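Famgate Lobby and Sitting Area
Progress report to the Clustden small grants fund
July 2019
Prepared by Yasmine Fawzy

1. Where we are

The sitting area off the main hall has been open to visitors since the middle of June. The grant paid for seating, planting and one large table. The floor was polished before the furniture came in and did not need to be redone. Work on the reading corner has not started and is covered in section 4.

2. Furniture and use

The long bench went in first, against the wall, because the delivery from Timasine arrived in two parts. The table followed nine days later. We had asked for a lighter finish and were offered black at a lower price, which Kieran Garside approved by email. It shows dust more than we would like, so it is wiped at opening and again after lunch.

The front desk kept a tally of people who sat down in the area for more than a few minutes. In the first four weeks the tally came to 741. The application had estimated 400 for the same period. Most visits are short. People wait for appointments, eat something they have brought with them, or meet someone before going upstairs.

Two complaints were received. One was about the chairs scraping on the floor, and felt pads have been ordered. The other was about the lack of a coat hook.

3. Clearing and tidying

Bottles and cups left on the table are the main daily job. The front desk clears them on each round, three times a day. Coasters were added in the second week and are used by some visitors. The cards and small items along the edge of the table stay out during opening hours. The poster stand also stays out, and its poster will be changed every two months.
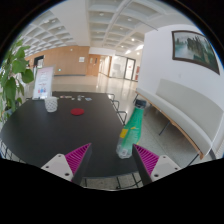
The table with a green bottle on it, and the bench and painting along the wall.

The plants are watered by the Ó Riain contract that covers the rest of the building, at no extra cost to the grant.

4. Budget and next steps

We have 300 dollars unspent under furniture and 91 under planting. We ask to move both amounts to the reading corner, where the shelf quote came in higher than planned. Kieran has the revised quote and can send it on request.

Still to do:
Fit felt pads to the chairs.
Get a price for coat hooks.
Order the shelf once the transfer is agreed.
Send final receipts with the closing report.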